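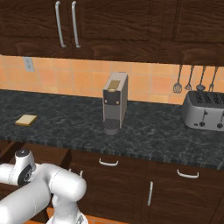
Does a late substitution change the result of a close soccer match? Only in a small share of matches, and mostly when the change is made by the team that is behind.

4. Substitutions in close matches

4.1 Data and coding

The sample is made up of 400 league matches in which the score was level or separated by one goal when the last 20 minutes began. Match sheets came from the league office and were checked against the club reports where these were kept. The sheets give the minute of each change, the player leaving and the player coming on. They don't give the reason for the change, and this matters more than we first expected. A forward who comes off with a tight hamstring and a forward who comes off to let a defender on look the same on paper.

To deal with this, two coders read the club reports separately and marked each change as forced, tactical or unclear. Harsh Tripathi and Umesh Malhotra did the first pass. Where they disagreed, the change was discussed and, if no agreement was reached, it was left as unclear. Unclear changes stay in the main tables and are dropped in the check described in Section 4.3. Most of the disputes came from Tronberg, whose reports were short and often said only that a player had been "rested."

We also recorded the position of each player. Fullbacks who moved into midfield during the match were a problem, and in the end we used the position they started in. Mathur coded the position changes a second time at the end of the project and found few that would have moved a match from one group to another.

4.2 Teams behind and teams ahead

Teams that were behind made their changes earlier and were more likely to bring on an attacking player. This agrees with what coaches told us in interviews. What was less clear beforehand was whether the goals that followed came from the new players or simply from the state of the match. A team that is losing pushes forward whether or not it changes anyone, and it tends to score more and concede more as a result.

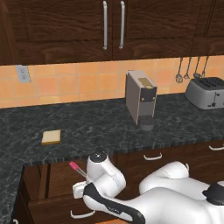 For this reason we compared each substitution with matches at the same score and in the same minute where the trailing team had not yet made a change. The gap shrinks a good deal when this is done. Trailing teams still score slightly more often after bringing on an attacker, but much of the raw difference goes away. The effect is larger at home than away — though the home and away groups differ in squad size, and we would not lean on that result.

For teams that were ahead, the picture is flatter. Bringing on a defender was followed by fewer shots at both ends. It had no clear link to whether the lead was kept. Skastdale is the one club that seems to break the pattern. Its coach often replaced a tired winger with another winger while leading, and the side gave up very few late goals over the season. It was also the strongest side in the league for most of that time, so the result may say more about the players than about the changes.

Hemant Bajpai suggested that fatigue could be measured more directly by looking at how long the starting midfielders had been on the field without a rest between fixtures. We tried this for the October matches, when the schedule was heavy and several clubs played in the cup as well. Teams with a short break made their first change earlier. Their late results were no better and no worse than those of rested teams.

4.3 Checks

Dropping the unclear changes leaves the direction of every result as it was. The estimate for trailing teams becomes less precise, as one would expect with fewer cases. Leaving out matches with a red card also makes little difference. Tatsuya Sasaki reran the comparison with goalkeepers' saves added as a control, and the estimate for trailing teams fell again by a small amount.

One limit remains. We know who came on, and we don't know who was available on the bench. A coach with no fit forward cannot bring one on, and a smaller club is more likely to be in that position. Bench lists were kept at Skastdale and Tronberg only, and two clubs are too few for a separate analysis. We return to this in Section 5, where the same matches are split by squad size.

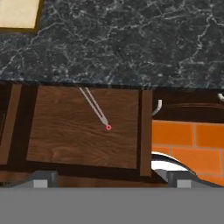

Figure 2. Dark marble countertop and brown wooden cabinet front.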